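Who pays when the meter is shared

Submetering in rented flats is an old subject with a new urgency. In the Prilley district, where most blocks went up before individual supply was standard, a single meter may serve a whole stair. The landlord receives one bill and divides it. How it is divided is left to the lease, and many leases say only that the tenant pays "a fair proportion".

Three methods are in common use. The first splits the bill equally by flat. The second splits it by floor area, which favours the large household in a small flat. The third fits a secondary meter to each unit and charges by reading, with the shortfall — lifts, stair lighting, the pump room — added as a fixed sum.

Junska, a letting agent with 3,481 units under management, moved to the third method over 30 months. Its published terms now give the tariff, the reading dates and the standing charge on one page. Tenants moving in after April receive the opening reading with the inventory, and both parties sign it.

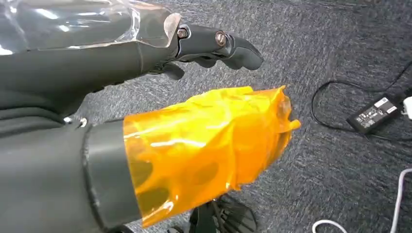

The cost of fitting is the usual objection. A secondary meter needs an accessible run of cable or pipe, and in older blocks the risers are often boxed in behind kitchen units. Clulix, which supplies the meters used by Junska, quotes for a whole riser at a time and will not price a single flat. Roughly 100 flats in the Panyasiri blocks were left out for this reason and remain on the floor area method.

Disputes tend to concern the shortfall. If the main meter records more than the secondary meters added together, the difference has to sit somewhere. A gap of 2 per cent can be put down to meter tolerance. A wider one points to a leak, an unmetered supply or a misread dial, and a tenant is entitled to ask which before paying a share of it.

Prospective tenants should ask for the last full year of bills for the block, the method of division in writing, and the date on which the meters were last checked. Where heating is included in the rent, the lease should state the months covered and the temperature to be held. "Reasonable use" clauses need a figure attached, or they cannot be applied with any consistency.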